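Household Notes

How to Get Through Jury Duty Without Your House Falling Apart

By Dace Kļaviņa
25 October 2021

The envelope came on top of a seed catalog and under a coupon for gutter cleaning, and I very nearly recycled it with both of them. So let me begin with the first tip, which is to open anything with the word SUMMONS on it while standing up and holding a pen.

I have now been called 2 times. The first time I sat in a large beige room for a day and went home. The second time I was seated on a civil case concerning a shared driveway, and I stayed seated until everybody in the county who had an opinion on that driveway had been given a chance to share it. I learned a fair amount about easements. I learned a good deal more about what happens to a refrigerator when the person who normally minds it is away all day and not allowed to explain why she's in a mood.

What follows is the household side of it. For the legal side, read the sheet that comes with your summons and call the number on it. Courts differ, and I keep a kitchen.

The paper

Put the summons in one place and tell the other people in the house what that place is. Ours is a bulldog clip on a nail inside the pantry door. Before the clip we had a basket, and the basket is where I once found a dental reminder for a tooth I no longer had.

Fill in the questionnaire the day it comes. It won't get more interesting. Take a picture of both sides with your phone, including the juror number, the parking instructions and the part about which door to use. There is always a part about which door to use, and you will be standing at the other one.

If your court has you call in or check a website the evening before, tape the number to the coffee maker. Then set an alarm for the hour the recording changes. Mine changed after five, and I had been calling at four and getting yesterday's news.

Write the dates on the kitchen calendar in pencil. A trial can end early, run late, or settle in the hallway while you are eating a granola bar. Pencil handles all three.
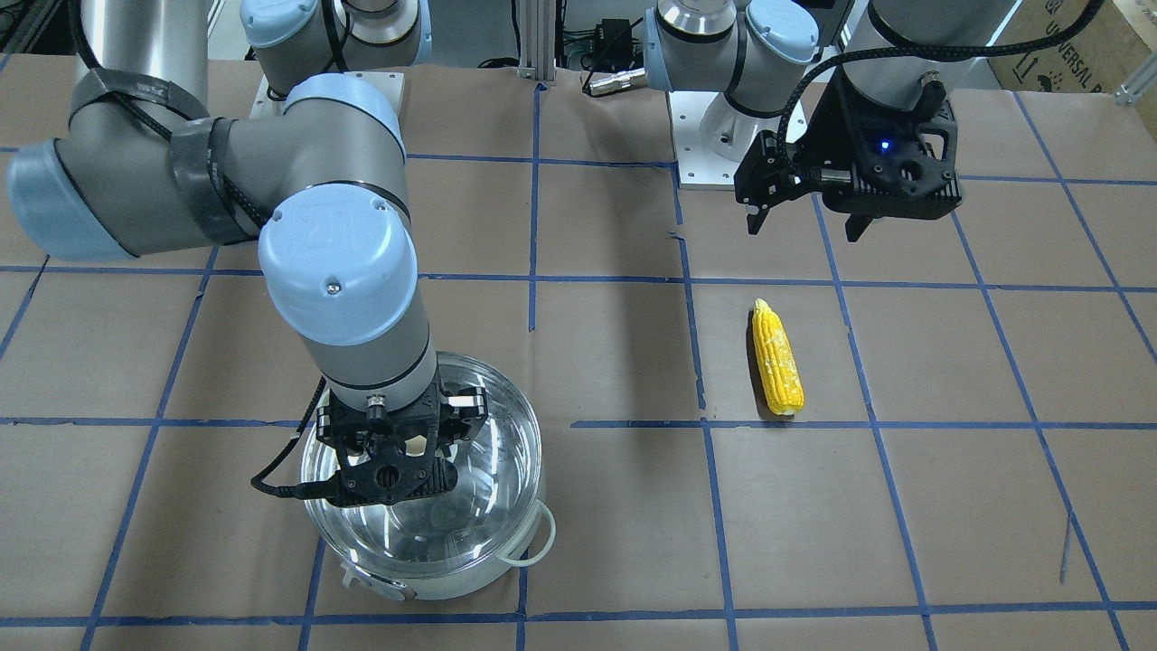
Pencil is also right for anything you've promised other people that week. I had agreed to bring a sheet cake somewhere, host a cousin, and let a man look at the furnace. The cousin came anyway. She turned out to be good with furnaces.

The week before

Cook ahead, but cook plainly. You'll come home tired in a peculiar way, having done nothing but sit and listen, and you will want soup. I make one big pot of bean soup and one of something with chicken, and freeze them flat in zip bags so they stack like files. Label each bag before you fill it, while the plastic is still dry enough to take ink. A bag labeled afterward says "Bn Sp" at best, and by November we were eating a thing marked only with a smear.

Let soup cool before it goes in the bag. Shallow pans do this fast. Get it into the refrigerator within two hours, and into the freezer once it's cold through. Thaw tomorrow's supper on the bottom shelf overnight, on a plate with a rim. I say a rim because I have used one without.

Do the laundry to the bottom of the hamper, once. You need more presentable clothes than you think if you usually work from home in what my sister calls "the gray ones." Courthouses like a tidy juror and keep the thermostat at a setting meant for hanging beef. Lay out a cardigan. Lay out a second cardigan for after you spill on the first.

Sort your shoes. Anything that squeaks stays home. The room goes very quiet right as you're climbing over people's knees.

Pay whatever is due. I put off the water bill until "after," and after was longer than I'd figured. It came to 52 dollars and a late fee, and I read the late notice with great attention, having just spent days being told to weigh each piece of evidence on its merits.

The bag

You'll go through a metal detector, so empty your everyday bag all the way out. Turn it upside down over the sink. Mine gave up a corkscrew, a seam ripper, a small Rüegg paring knife in a cardboard sleeve that I had been accusing my husband of losing, and enough loose pennies to alarm a guard.

Leave home: pocketknives, scissors, nail files, knitting needles unless the court has told you they're fine, the corkscrew, and pepper spray on your key ring. If you drive in with any of it, you will be walking back to the car, and the car will be in Sumham.

Take: the summons, your ID, a paper book, a pen, reading glasses, tissues, a snack that doesn't crackle, and any pills you need by noon. Bring small bills. The vending machine at ours refused my twenty with what I can only call contempt.

A mask or two in a clean envelope is wise this year. Check what your courthouse is asking for at the door.

Phones are a mixed business. Some courts let you keep one in the waiting room and take it away later, some want it left in the car. Assume you'll be without it and write down two phone numbers on an index card. I knew exactly one by heart, and it belonged to a pizza place that closed.

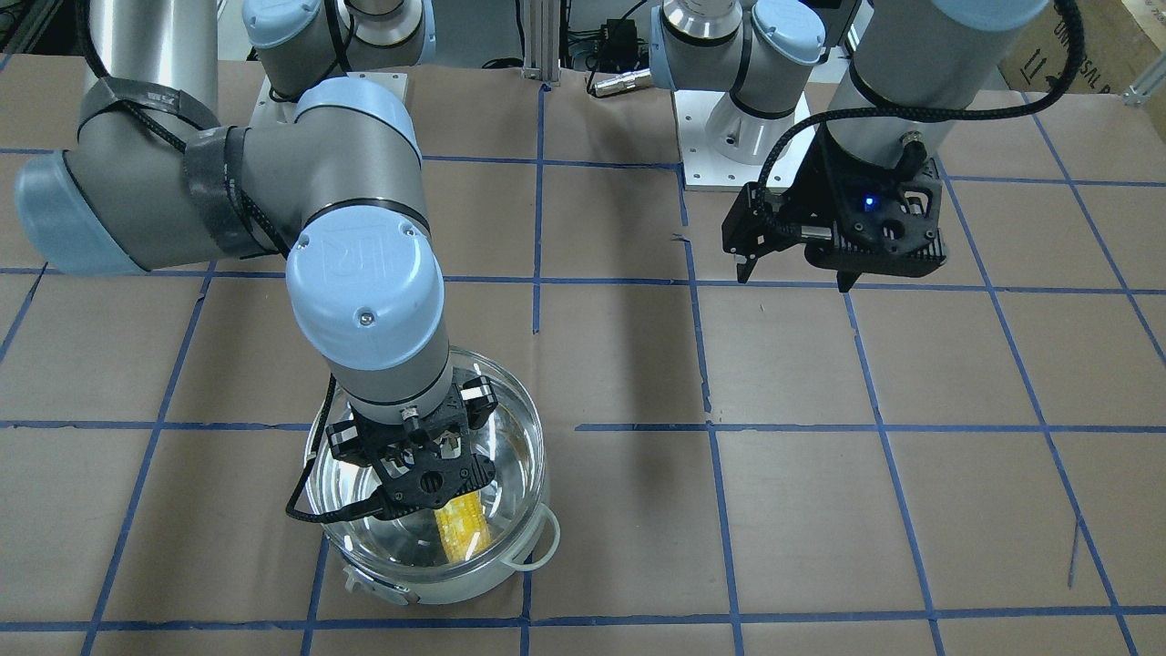

Reading time: 7 minutes | Filed under: Getting Organized

The lunch

Pack it, even if there's a café. The lunch break gets shorter the longer the lawyers talk before it, and everyone in the building goes down the same stairs at once.

Good courthouse lunches are quiet, don't smell, and survive a morning at room temperature with a cold pack. Cheese and an apple. A peanut butter sandwich, provided your fellow jurors are all right with peanuts. Cold noodles if you are confident in your lid. I used a Clustum box with the clips on four sides, which held, and before that a Wedik one with the clips on two, which held until I tilted it.

Freeze a plastic water bottle halfway and use it as the cold pack. Check whether liquids are allowed through security first. If they aren't, an ordinary gel pack frozen solid does the same job.

Avoid egg salad. You may be shut in a small room with these people and be asked to reach agreement with them.

Running the house from a chair

You can't, so don't try. Hand out jobs before you go and write each one with a name next to it. "Somebody feed the dog" resulted in a dog fed three times and a plant fed none.

I made one list for the refrigerator door and kept it short:

Dog, morning and night, one scoop, the small scoop.
Trash to the curb the night before pickup.
Soup out of the freezer before bed.
Dishwasher run when full, emptied by whoever says it's full.

That last line caused a week of silence on the subject of the dishwasher. It was, by all outward signs, never full. I'd word it differently now.

Leave a slow cooker alone unless you have used that one all day before and trust it. A trial day isn't the day to find out your low setting runs hot. Load it the night before into the removable crock, keep the crock in the refrigerator, and check your manual on whether it can go in the base cold. Some can crack.

If you have a child to be met off a bus, line up a main person and a spare. Tell the school both names. Judges generally let you out at a decent hour, but generally is a poor thing to stand at a bus stop with.

Coming home

Your family will ask how it went. You'll be under orders to say nothing about the case, and you should take that seriously, including with your spouse, your sister and the internet. Have another topic ready. I used the vending machine, and when that ran dry, the chairs.

Don't look anything up. I had to drive home past the driveway's street every day and studied the glove compartment at the stop sign.

Change out of your good clothes before you touch supper. Hang them up while you're at it and they'll go a second day. Refill the bag for the morning and put the summons or badge back in it right then. My badge spent one night in the washing machine, and the clerk had to peel it.

The money side

Keep your parking stubs in an envelope, in case your court pays them back. Write the mileage on the outside. Juror pay differs from place to place, and mine was 25 dollars a day, which after parking bought me a sandwich I'd already packed.

If your employer pays you as usual, ask payroll whether they want the court's check handed over. Ask for a proof of service slip each day and clip it inside the pantry door with the rest. File the lot with your tax papers when it's over.

My check came weeks after the verdict, on top of a seed catalog. I opened it standing up, pen in hand, and put it in the basket by mistake.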